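Learning to Let Go: The Wednesday Group at Henriques College

By the time the last bus leaves the front gate, the lights are still on in the senior technology wing. Ten students from Years 10 and 11 meet there each Wednesday to program a robot arm, and they have until July to prepare for the Lundent Schools Challenge.

The program was established by Shagufta Rana, who teaches mathematics and digital technologies at the college. Enrolment was first offered to seniors only. It was opened to younger students after 7 of them wrote to the principal asking to be considered.

"They had organised themselves before we had organised a timetable," Ms Rana said.

Students work in pairs and keep a shared logbook, in which every change to the code must be recorded and initialled. Training in safe operation takes up the first two sessions of term, and no pair may run the arm at full speed until both members have been assessed.

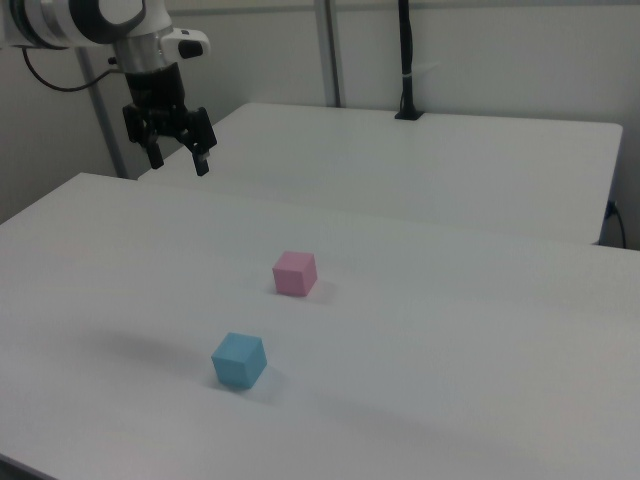

Sorting by colour is the task that has occupied the group for most of this term. Students must write a routine that locates an object, selects it by colour and places it at an agreed point. Ramiro Llorente, a Year 11 student, wrote much of the current version, known within the group as Etine. Using one pink cube and one light blue cube on a plain white table keeps the problem small, he said, although shadows are a constant concern – the arm casts its own across the work surface, and the software must learn to disregard it.

The challenge allows three attempts per team, with the best result counted. Applications for next year's group close at the end of term and should be lodged with the technology office.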